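I met Bartosz Czarnecka in the back room of his workshop in Natcombe, where he repairs accordions. It was 26th May, a Sunday, and he apologized that there was only instant coffee. I had sent him my questions before, and he had printed them, and then he did not look at the paper even once.

He is a big man with a quiet way of speaking. His family came from a village where, he told me, there were two accordions and one of them was always broken. "My grandfather had the broken one," he said. "So I learned first how it sounds when it is wrong. This was a good school for me."

I asked how he started to do it for money. He was then working in a bakery in Clornbridge, on the night shift, and a colleague brought him an old instrument from a market. It had mold inside the bellows and three bass buttons that went down and stayed down. He worked on it in the mornings when he should have been sleeping. "I ruined it a little," he said. "I used the wrong glue. Then I spent one year learning how to take the wrong glue off."

The wrong glue came back several times in our conversation. He keeps the first set of reeds from that instrument in a cigar box, and he opened the box for me. The reeds are small tongues of steel, each fixed with a rivet on a small plate. Old ones are held in the wood with wax, and this wax is the main part of his work. He mixes beeswax with rosin and a few drops of linseed oil, and he does not want to give the exact recipe.

"It is not a secret because it is valuable," he explained. "It is a secret because it changes. In March I make it softer. If I tell you a number, somebody will use that number in August and the reeds will fall out, and he will write me a letter."

He does receive letters. Most of them are from people who have inherited an accordion and want to know if it is worth something. His answer is usually the same: play it first, and if you like it, it is worth something. He knows that this answer makes people unhappy.

The instrument on his bench that day was a Chmielewska, a maker I had not heard of before. He says this was a family firm which made very few instruments, and the one he had was number 3576. The number is stamped inside, under the treble grille, where the owner never looks. Some years ago he had number 3830 in the same room, and he was surprised how different they were.

"The later one is prettier and it is worse," he said. "They changed the leather on the valves. You can hear it in the low notes, it is like a person who speaks with a scarf on the mouth." He played me a low note on the older one. I must admit that I could not compare, but it was a very clear note and it lasted a long time.

I wanted to know how long such a repair takes. He said that a full one takes him the whole winter, with other small works in between. For the Chmielewska he will ask 700 dollars, and he thinks it is too little, but the owner is a school teacher and they agreed on the price before he opened the case. "After you open the case, you know the truth, and then it is not polite to change the price," he said.

The tuning is what he likes the most. An accordion usually has two or more reeds for one note, and if they are tuned a small distance from each other the sound begins to shake. The French like it to shake a lot. His own customers are more often from the east and want it drier. To make a reed higher, he scratches a little metal from the tip, and to make it lower, he scratches near the rivet. One scratch too many cannot be put back, so he works slowly and puts the reed in its place again and again to listen.

"My wife says that she can hear from the kitchen if I am angry," he told me. "When I am angry the tuning goes up. I do not know why. So when I am angry I do only bellows."

For the bellows he needs cardboard, cloth and thin leather for the corners. The leather was for many years from a small supplier called Studa, who closed. He bought from them everything that was left, 200 pieces, and he has them flat in a drawer between sheets of newspaper. I asked what he will do when the drawer is empty. He shrugged. "I am sixty-eight. I looked at the drawer and I looked at me, and I think we will finish together."

He has had one student, a young woman who now works on church organs, and he speaks of her with much pride and also with a little offense, because he considers the organ an easy instrument. "It stands on the floor," he said. "Nobody drops an organ on the stairs."

Before I left, I asked him if he plays for himself in the evening. He does, but only two or three songs, always the same, and always on his grandfather's instrument, which he has never repaired completely. There is one button on the left side that still makes a small click. He could fix it in ten minutes. He showed me the click, and then he showed me again, and he put the accordion back in its case and closed both locks.
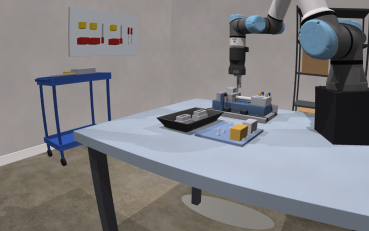 *Computer rendering: a robotic arm on a black pedestal, at a pale blue worktable.*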